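**Hoxha Seed Library — progress report to the Cundora Fund**
Prepared by Biljana Krasniqi, January

Thank you again for the grant, and for your patience with my first report, which I know ran long. I will try to do better this time, though there is a good deal to tell you and most of it is happy.

When we wrote to you, the seed library was two filing cabinets in the hallway of the old Hoxha schoolhouse, and a notebook that only I could read. We now have a proper room with shelves along the north wall, where it stays cool, and a lending desk that one of our members rescued from a closing bank. We have given out nearly 2,000 packets since the grant began, against the 900 we promised in the application. Beans went fastest, as they always do, followed by tomatoes and, to my surprise, parsnips.

**Returns**

Borrowers are asked to bring back a little seed from whatever they grow, and this is the part I worried over most. So far 587 packets have come home. Some were beautifully cleaned and labeled, and some arrived in an old sock. The squash returns are a muddle, I'm afraid, as squash will cross with anything in the neighborhood, and we have decided to stop lending it until we can teach people how to hand-pollinate. I would like to hold that class in early summer, when the flowers are open.

**Germination tests**

We test a sample from every batch before it goes back on the shelf. The lettuce did poorly this year, and I suspect the heat in the attic where we kept it before the move. The onions were older than their labels claimed and have gone to the compost. Everything else passed, and the peas did so well that I ran them a second time to be sure.

**Families and schools**
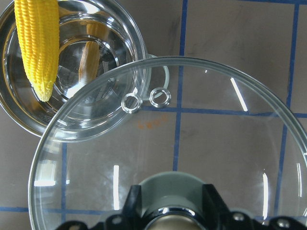
Our children's mornings have grown from 4 families to a full room, and we have had to borrow chairs from the church. The little ones sort seeds by size, plant a bean to take home and hear a story, usually the one about the turnip. We teach corn early on, as so many of them have only met it in a can, and it lets us talk about wind and pollen and why each kernel is a seed. A bright yellow plastic cob in a clear glass bowl does very nicely for that lesson in the months when the garden has nothing to offer — the rows of kernels are easy to follow with a finger. The older children then draw a corn plant with its silks and tassel, and the drawings go up along the stairs.

**Money**

Spending is close to plan. The shelving from Grulix cost less than we were quoted, and we put the difference toward a second dehumidifier. The Nandex catalog software cost more than expected once we added the label printer, but I can find a borrower's record in a moment now, and my notebook has been retired to a drawer. Receipts are attached in the usual order.

**Before the next report**

We plan to finish the catalog, replace the lettuce stock and print a simple guide to saving seed at home. I would also love to have you visit. May is best, when the trial beds are planted and there is usually rhubarb cake.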